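What to put on a bedside table in a small guest room?
Ülle Kuusk, February 2018

I let one room to guests in Istby and the corner by the bed is narrow. Is a round table practical, or should I buy a square one?
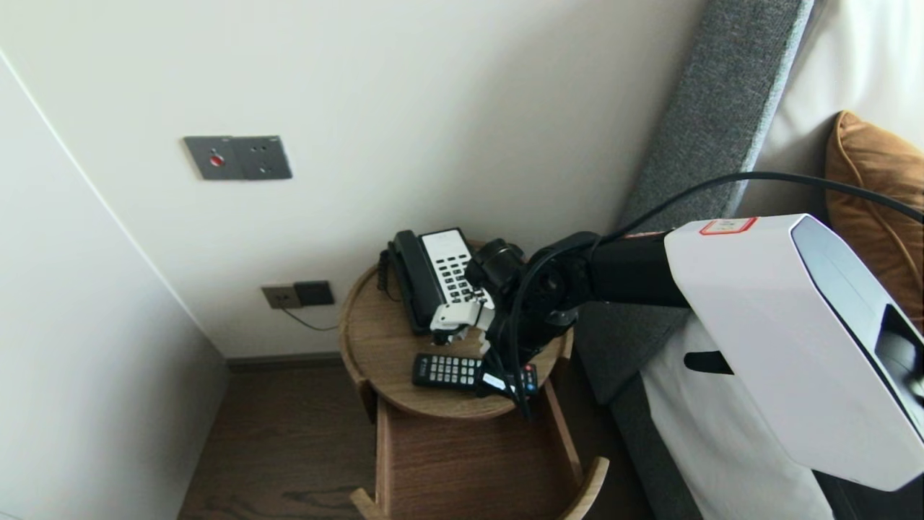 My guests mostly stay two nights. They want a place for water and glasses, and a small round table beside a gray headboard leaves room for a telephone too.

Sigita Kütt

Round is good — no sharp corners for the knees. Choose one with an edge, so pens don't roll off. 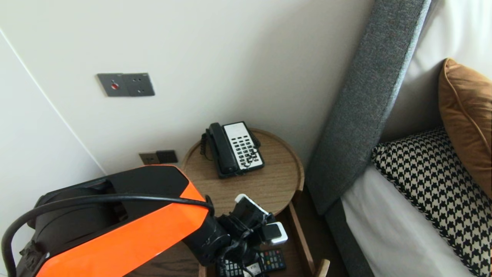 Round top with raised rim

Put the lamp on the wall if you can.

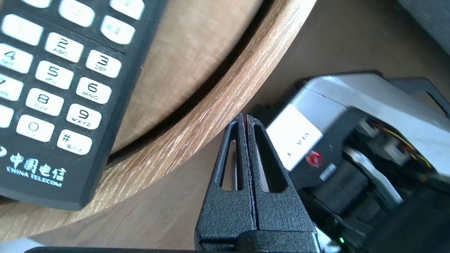 It frees the top for a book.

Urmas Lepik

Square. Mine is 12 years old. 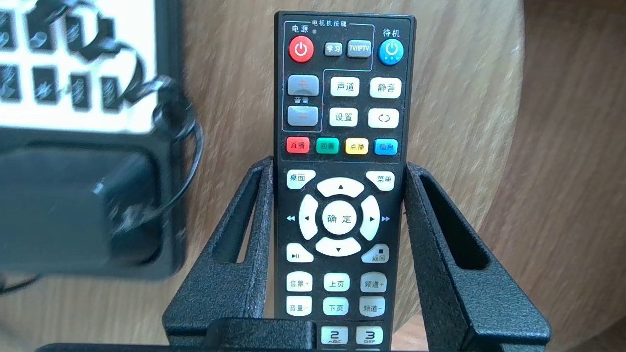 TV remote, labels in Chinese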